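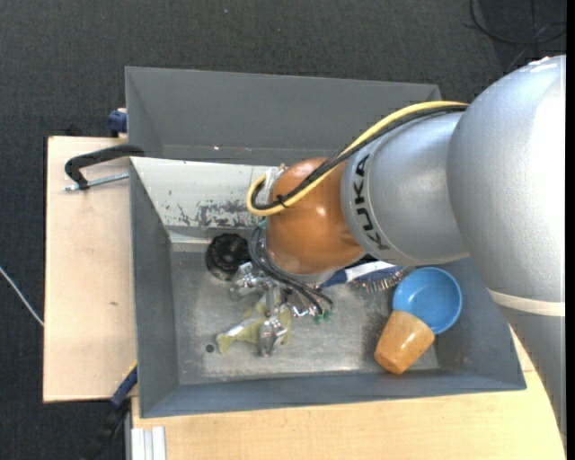 A KUKA robot arm reaching into a gray bin.

Opinion | Collecting
4 min read · 2 comments · 423 shares

I have been going to country auctions for most of my grown life, and I still get a flutter when the porter holds up something I like. So please take what follows as coming from a friend of the salesroom (a slightly grumpy one, this week).

My complaint is with the word "estimate." In June I sat in on the general sale at Messina, where lot 1068, a pretty little walnut sewing box with its key, was put down at $80 to $120. It sold for $2,035. The room clapped, and I clapped too, because who doesn't love that? But I drove home thinking of the lady next to me, who had come a long way with a hundred dollars in her purse and never even got her paddle up.

Houses will tell you that a low figure brings people in, and I'm sure it does! Flalleck has done it for years and its previews are packed to the doors. Still, there is a difference between a modest guess and a come-on, and regular buyers learn to tell them apart. After a while we stop reading the numbers at all, and then what is the catalog for?

I would much sooner see what Hastamier does with its better furniture, which is to print what a similar piece brought there before and leave the rest to us. It makes for a thicker catalog and a few more typing errors, but I've never come away from one of their sales feeling silly. Rendex could try it with the silver, where heaven knows there are enough past prices to go on.

Filed under: Auctions, Antiques, Letters from the Salesroom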